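Can a machine do the dishes yet? Carys Howells on chores, plates and simulated benches

12 Apr 2019

Carys Howells has spent most of her working life on robot arms that move small flat objects from one place to another. She leads the handling work at Stasudeck and, before that, tested packing cells at Flostotport. We asked her how far the machines have come with ordinary chores, in the home and on the shop floor.

Her first answer was short. "A fixed arm can do one chore well if you let it choose the chore. Loading a tray, yes. Clearing a kitchen table after dinner, no."

The difference, she said, is mostly in the objects. On a shop floor the part is known, its weight is known, and the fixture holds it to within a fraction of a millimeter. In a kitchen the arm meets a wet glass, a fork under a napkin, and a bowl with soup still in it. "Each of those needs a different grip. A person switches without thinking. An arm needs to detect the case first, and detection is where most of our failures start."

She is wary of videos that show an arm folding a shirt. Her questions are always the same: how many attempts, how many shirts, and who put the shirt on the table. In a towel-folding trial her team ran in April, the arm was given 60 attempts with a single type of towel and finished 30 of them without help. "Half is a useful research result. It is a terrible appliance."

Speed is the other problem. A fold took the arm around 4 minutes. Howells does not expect that to matter as much as people think, provided the machine can be left alone. "If it works at night, slow is fine. If I have to stand there and rescue it, slow is the whole problem."

Between the home and the factory she places a third group of jobs, which she calls bench chores: moving plates between instruments, refilling racks, taking lids off and putting them back. The objects are standard in size and the table does not change much from one day to the next. The trouble is crowding. An arm in the middle of a full bench has to reach over one thing to get at another, and every approach path has to be checked against everything else on the table.

Much of that checking is now done in simulation. Her colleague Nghĩa Phan builds the virtual benches, and the current planner was run through 592 simulated transfers before anyone scheduled time on hardware.
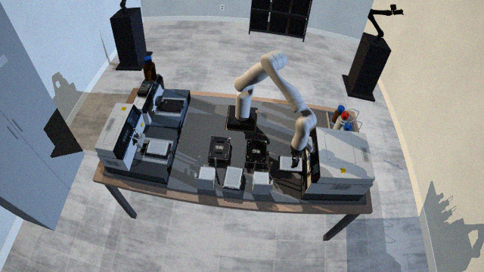 Stasudeck Handling and Motion Group

With the gripper over a microplate, Howells said, the last stretch of the descent deserves the most attention. "You have two small fingers and a low plate, with a large instrument right behind it. If the wrist comes in at a poor angle, the forearm gets close to the housing before the fingers are anywhere useful."

Simulation handles that kind of geometry well. It is weaker on contact. Friction, a slightly warped plate, or a label that has started to peel will not show up unless somebody models them. Phan adds small random errors to plate position and finger force, and Howells considers this necessary but incomplete. "The model fails in the ways we thought of. The bench has other ideas."

Asked what she would automate at home today, she named floor vacuuming and stopped there. For small workshops she would start with machine loading, one part family at a time, and leave sorting mixed bins to people for now.

Her group's next trial covers lid removal, with force sensing at the wrist. Yuk-lan Mok is writing the test procedure, which will record every human intervention, including the ones that take only a second.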